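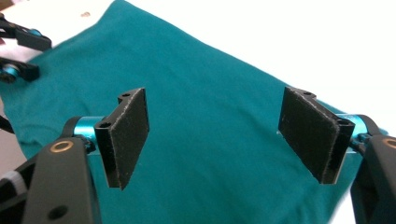 Course Notes / Popular Music and Media

Week 6: The artist interview as promotion

Reading for this week: Lenz, chapters 2 and 3. Bring your listening log.

Most music podcasts that book guests do so on the release calendar. A label or publicist offers the artist for a short window before an album comes out, and the host gets an hour or less. In return the show is expected to mention the record and usually to play part of it. Money rarely changes hands. The trade is access for attention.

Terms to know

Press cycle: the run of interviews, singles and videos leading up to a release.
Embargo: an agreement not to publish before a set date.
Exclusive: material one outlet gets first, often for a day or less.
Host read: an ad spoken by the host in the show's own voice.

Case: Voltonero

The rapper Voltonero did three interviews in April for the album Skekon. Compare the one with Colette Mallet to the one with Deividas Stankevičius. Mallet spends more than half the time on the production credits and asks about a verse that was dropped. Stankevičius stays with the feud with Tasar and gets to the album in the last few minutes. Both episodes were arranged by the same publicist, Heike Oltmanns.

Questions to prepare

Who picked the topics in each interview, and how can you tell?
Where does the host stop a line of questioning?
Does the album review that follows the Mallet interview read differently once you have heard the guest?

Written response: two pages, double spaced, due May 27, 2019. Hand it in to Gaëtan Lacroix before section.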